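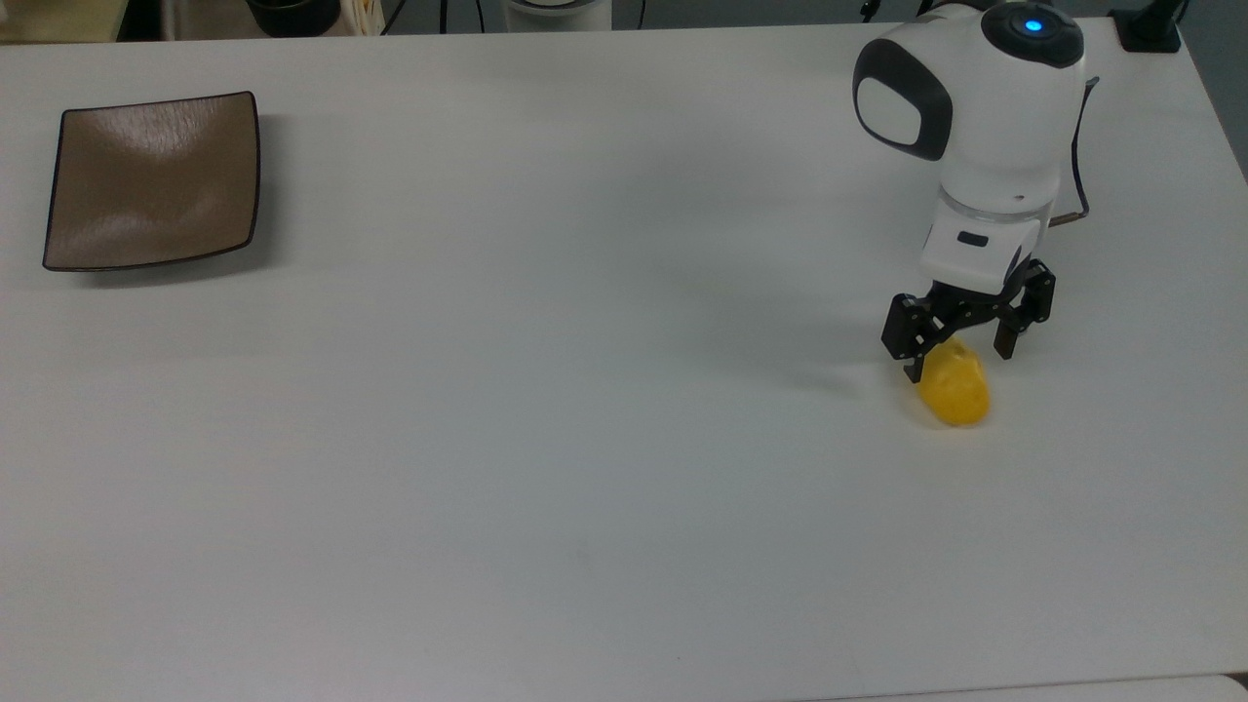

Anyone who has tried to wrap a dinner service in the last hour before the van arrives will know that it can be done, and will also know what it sounds like when the box is opened at the other end. The method below takes an evening. It got 49 pieces of my own from Rusbridge to Flirnwood with one casualty, a gravy boat I had been hoping to lose for years.

## What to get in

- Small, double-walled boxes. Big ones are for duvets.
- Plain packing paper. I bought 500 sheets and was laughed at, then used 315 of them.
- Wide brown tape and a dispenser with teeth that work.
- A fat marker pen.
- Old towels, jumpers, the curtains you don't intend to hang again.

Newspaper is cheap and will do in a pinch, but the ink comes off on everything, including you. If you must use it, put one clean sheet against the china first, and don't lean on any pale walls until you've washed.

## Sort before you wrap

Take everything out of the cupboard. All of it, including the back row, where you'll meet the fondue set. Make one heap to keep and one to give away, and be firm. Lids without pots can go. So can the mug from the Oton boat show, unless you are someone who drinks from it, in which case I apologise.

Wash and dry what's left. A plate wrapped with a film of grease on it will glue itself to the paper by the time you unpack, and you will then be soaking it in a sink you haven't cleaned yet.

Hold back one plate, one bowl, one mug and one fork per person. They travel with you, in a bag, with the kettle.

## Make the box ready

1. Tape the bottom seam twice along its length and once across.
2. Scrunch paper into loose balls and lay them in the bottom to the depth of your hand.
3. Press down with your palm. If you can feel the cardboard, add more.

## Wrap the plates

1. Lay a small stack of paper square to you on the worktop.
2. Put a plate near one corner and fold that corner over it.
3. Lay a second plate on top, fold over the next two corners, and roll the lot towards the last one.
4. Tape it shut. One strip. You have to get back in later.
5. Stand the bundle on its edge in the box, like a record in a rack.

The last step is the one people argue with. Plates lying flat take the weight of everything above them, and the one at the bottom gives up first. On edge they are far tougher. My brother-in-law packed his flat, against advice, and now eats from bowls.

Square plates need a little more care. The corners take the knocks, so fold a pad of paper over each one before you wrap, and don't let two corners meet in the box. They also refuse to sit snugly beside round ones, so give them a box of their own or put them at one end with a towel between.

## Bowls, cups and awkward things

Bowls nest, with a sheet between each. Cups don't. Stuff each cup with paper, wrap the handle by itself, then roll the whole thing up and stand it on its rim. Wine glasses get the same treatment, stems first, and go in the top layer where nothing can sit on them.

Teapots should travel with the lid off and wrapped apart. Write on the bundle that it's a lid. It will feel silly at the time and much less so when you are about to throw away a ball of paper.

## Close it up

Fill every gap. Shut the flaps and rock the box gently: if it clinks, open it and add a jumper. Lift it before you tape it. If you make a noise on the way up, take something out.

Write the room and the contents on two sides as well as the top. "Misc" is not a content. I have a box marked "Misc 2" from the move before last, and it has now gone through three front doors unopened.

## At the other end

Put the box on the floor, never the worktop, and unwrap over a towel. Flatten each sheet and feel along it before it goes in the recycling. Teaspoons hide.

The clean paper can be kept for next time, in the cupboard under the stairs, with the fondue set.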